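Fold It Long, Then Fold It Short

Most advice on folding cloth starts with a square. You lay the thing out flat, bring corner to corner, and keep going until you have a neat packet that sits on a shelf and looks good from the door. I folded that way for 17 years, first at home and then at work, and I think it is the wrong way to treat anything with a trimmed edge or a fastener on it.

My case is for the long fold. You fold lengthwise first, and you keep folding lengthwise until you have a narrow strip. Only then do you decide how short to make it. The strip can be hung over a rail, rolled, or turned over on itself three or four times. A square packet can only be a square packet.

The usual objection is space. You need room to handle a long strip, and plenty of people fold on a bed or a couch with a pillow in the way. I don't find that a problem. A pillow is a decent thing to fold against. It gives a little, and you can rest the layers on it while you work on the other end.
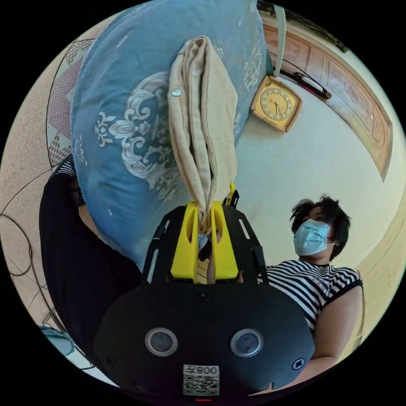 Zustcombe Household Textiles Group

The beige cloth there has been folded the long way, against the big light blue pillow with the scroll pattern. The darker tan seam runs along the edges, and that seam is what I go by when I fold. If the trim lines up, the layers line up. On a plain cloth I have to use a table edge to get the same result.

Snaps are the other reason. A snap is hard and cloth is soft, and a snap buried in the middle of a square packet presses on everything stacked over it. Fold long and you can keep the snap near an outside edge, where you can find it with a thumb.

Ehab Hamdy, who runs the linen room at the Breltemum guesthouse, disagrees with me, and he has more cloth to deal with than I do. His shelves hold 240 pieces and he wants every one of them square, because the shelves were built for squares. I accept that for his shelves. Most homes don't have them. Most homes have a deep drawer or a basket, and a stack of squares in a basket falls over the first time someone pulls from the bottom.

He also says the long fold is slower. It was for me, for the first week — after that I stopped noticing. What takes time is refolding, and I do much less of that now.

I would make one exception. Pillow covers with a large print should be folded with the print inside and the back facing out, and for those a square is fine. The Gallardo covers we keep in the hall closet have been stored that way since September and I have no complaints.

For everything else, start with the long side. Match the seams before you smooth the middle, and leave the snap where you can reach it.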